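# Visit notes: the test kitchen at Clirberg

Wednesday, June 15, 2022

Clirberg opened its robot lab to outside groups for an afternoon, and I went along with Khải Đoàn from our evaluation team. We wanted to see how they compare one training run with another. Their results in the spring report looked better than ours on loading dishes, and we could not tell from the text how the scoring was done.

The lab is one room with a kitchen down one side and a desk by the window. Kyriaki Fragkou met us and went through the method before anything moved. Her group teaches two-armed handling from recorded demonstrations. A person guides the arms through a task, the cameras and joint positions are logged, and a policy is trained on the lot. The current set has 2,518 demonstrations. What they are testing is a change in how those are used. The older policy, which they call Seto, learns from each recording as one piece. The newer one, Skeredar, cuts each recording at the points where a hand makes or loses contact, and learns the pieces separately.

The sink and the dishwasher drawer under the counter are the main work area.

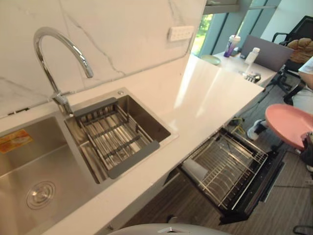

**How do they decide that a trial has failed?**
A trial fails if the item is dropped, if it ends up outside the rack, or if the operator has to press stop. Slow trials are allowed up to a fixed limit and then marked as timed out, which goes in a separate column.

I asked about the separate column, as we count a timeout as a failure. Gervásio Holanda, who runs the trials, said they used to do the same but found it hid the difference between a policy that hesitates and one that makes bad grasps. I think he is right, and we should look at our old sheets again.

Most of the talk was about cups and other round, open containers. With Seto, the common error is at the start: the hand closes before it is properly lined up and the container tips. Skeredar treats the approach and the grip as separate pieces, and the approach piece sees far more varied data that way. A single gripper can hold such a container at a tilt, but turning it over for the rack is where the second arm is wanted.

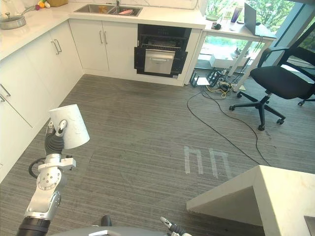
## Hands and wrist cameras

The group uses more than one kind of hand. Iolanda Sales looks after the hardware and took our questions on this. The fingered hands are harder to train – more joints, and more ways to block the view from the wrist. She has tried 6 mounting positions for the wrist camera and kept 2 of them. Both keep the fingertips in view, and both also take in a good deal of the rest of the machine and the floor. They leave that in the training images and do not mask it. Masking made the results slightly worse, and she did not have an explanation for it.

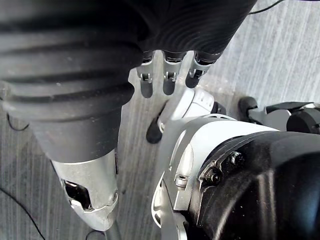

*Wrist camera view, with the three fingers over the carpet.*

Khải asked whether the contact points are marked by hand. They were at first. Wagner Bragança has since written a detector based on motor current, and a person now checks only the recordings where it is unsure. He showed us a few of those on a laptop. Soft contacts are the weak spot, mainly when the second hand touches an item that the first is already holding.

That handover matters for the drawer task. Both hands have to be on the cup while it is turned, and if the cut is made too early the second piece begins with a grip that isn't there yet.
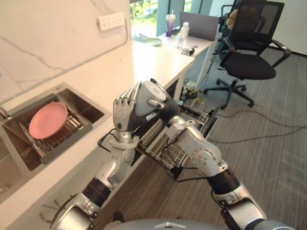
*Both hands on the cup, over the open dishwasher drawer.*

In their last comparison each policy had 46 trials on the same items and starting positions. Skeredar had fewer drops. Timeouts were slightly up, and Kyriaki puts this down to short pauses where one piece ends and the next begins. She would not give us the full table until the write-up is finished, but she did let us copy the scoring sheet.

Points to follow up:

- Ask Wagner for the current threshold he uses – he said he would send it.
- Re-score our own cup trials with timeouts kept apart.
- Check whether the Jayasinghe arms in our lab log motor current at a high enough rate for his detector.
- Second visit in July, if they can fit us in. Khải is arranging it with Gervásio.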